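Otstead Team Gear
Home > Soccer > Coaching > Boards and mats

Remik Roll-Out Tactics Mat, full pitch
$64 inc GST. In stock. Leaves us within 48 hours, usually quicker.
Prices current as at July 2020

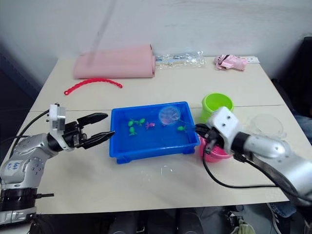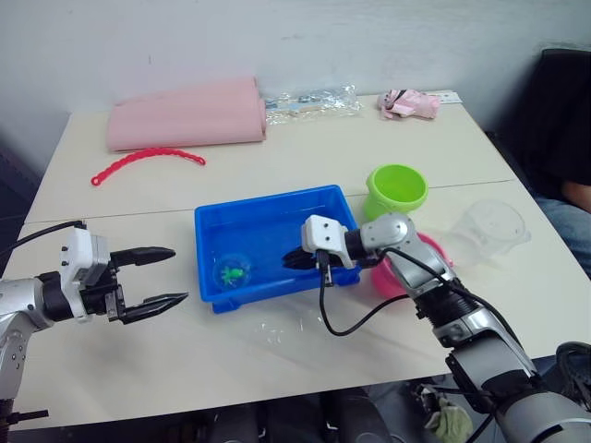
The Remik is a full soccer pitch printed on a heavy roll-out mat, nearly 2 metres long, for coaches who are sick of squinting at a clipboard. Unroll it, put the discs down, get the squad around it, talk. Goes on the floor of the change room, on the grass if it's not blowing a gale, or on a bench. Most clubs end up using tables though, and club tables never quite meet. Same sort of seam as the one you see running across the tabletop in both photos. The mat is thick enough to lie over a join like that without dipping, so discs don't catch when you slide your back line up. Thin paper pitches crease along the gap by about the second session and then your offside line has a kink in it for good.

What you get
Remik mat, full pitch one side, attacking third blown up on the other
48 discs in four colours, plus a ball marker
Dry-wipe pen, black
Two elastic straps for rolling up
Instruction card (short, you won't need it)

Carry tube NOT included, see Pevamby further down. We get asked this every week.

The pitch
Proper markings. Both penalty areas, the six-yard boxes, arcs, centre circle, corner quadrants, technical areas down one touchline. Faint dotted lines split it into the five vertical lanes, light enough to ignore if you don't coach that way. Green is a flat mid green, not the shiny stuff, so it doesn't glare under change room lights. Lines are white and a bit thicker than scale so the kids at the back can see them.

Flip side is the attacking third only, scaled up. Corners, wide free kicks, long throws. This is the side people say they'd use now and then and it ends up being the one that's face up all season. You can get every marker in the box on there and still have room to draw runs.

Discs
Flat, about the size of a jam jar lid, with a soft backing so they grip a bit. Red, blue, yellow, white. Numbers on one face, blank on the other – write initials on the blank side with the pen and wipe off after. They don't stick if the mat's hung on a wall. They are not magnets. Please read that again before ordering, we've had returns over it. If you want magnetic, the Otstead wall board is on the boards page.

Enough discs for two full sides, benches, and a few spares for when they go down the back of the couch. Extra bags sold seperately, any one colour or mixed.

Drawing on it
Takes dry-wipe pen. Wipe with a dry cloth the same night. If you leave it till next training it'll still come off but you'll want a damp cloth and some elbow grease. Do not use permanent marker, there's no fix for that. Whiteboard spray is okay, metho is not, it takes the shine off the lines.

Arrows and runs show up best in black or red. Green pen is useless on it, obviously. Blue so-so.

Looking after it
Roll it printed side out. Feels wrong, but that way the edges sit flat next time and don't curl up at you. Straps snug, not tight. Don't fold it. If it's been folded anyway, lay it out on a warm floor overnight with books on the crease and it'll mostly drop out.

Muddy boots: hose is fine. Let it dry both sides before it goes back in the tube or it'll smell like the bottom of a kit bag.

Don't leave it on the parcel shelf of a car in summer. Ends cup and the print can go tacky.

Who's using it
We sent early ones out to Borkowska, juniors and both senior women's sides, and had them for a full pre-season. Hacer Kurtuluş coaches there and sent back a page of notes, most of which we acted on. Technical areas were her idea. So were the blank faces on the discs, the first lot had numbers both sides and she was putting bits of tape over them. Her words on the mat: "I stopped drawing on the back of the team sheet. The under-age girls move the pieces themselves now, which I never got them to do on the whiteboard, they'd just stand there." She also reckons it's too long for a car boot without putting a seat down. Fair. Depends on the boot.

One thing she asked for that we didn't do was printed formations. Too many arguments about which ones.

Good for
Pre-match talk, half time if you're quick, set piece walkthroughs before going out to do it on grass, coaching courses, wet nights when the ground's closed. Also goes well in a classroom. Rugby league and Aussie rules people keep asking, the answer's no, different mat, maybe one day.

Less good for
Very small change rooms. Anyone coaching alone outdoors in wind, it needs a boot bag on each corner. Indoor futsal, the markings are wrong, there's a futsal version coming in November and we'd wait for that.

Goes with
Pevamby carry tube. Hard tube, shoulder strap, screw cap, fits the mat rolled with the discs in a bag down the middle. Comes in black or navy. The cap is stiff when new. If you're lugging the mat to away games get the tube, if it lives in the clubrooms dont bother.

Extra disc bags. Tell us the colour in the order notes.

Replacement pens. Any dry-wipe will do, you don't have to buy ours.

Delivery
Tracked, flat rate, shown at checkout once you put your postcode in. It's a long parcel so no PO boxes and no parcel lockers. Clubrooms are okay if there's someone there in the day, otherwise use a home or work address. Pick-up is free, bring the order number.

Warranty and returns
2 years on the mat against splitting, peeling or the print lifting. Discs and pen not covered, but if a disc turns up cracked just email us and we'll post one. Change of mind is fine if it's not been drawn on. You cover the freight back.

Club orders
Ordering for more than one team? Email before you check out, we do a club price and can invoice instead of card. Put the club name and a contact on it. Club crest in the centre circle is possible but adds a few weeks and can't be returned, send artwork as a PDF and not a screenshot off Facebook please.

Quick questions

Does it slip on floorboards?
A bit, if they're polished. Fine on carpet, concrete, rubber. Non-slip rug underlay sorts it.

Can you hang it?
Yes, eyelets along the top edge. Draw on it only, discs won't hold.

Is there a half-size one?
Sold out. Back in November with the futsal mat.

Can the kids stand on it?
Socks yes. Studs no.

Add to cart | Ask us something | Back to Boards and mats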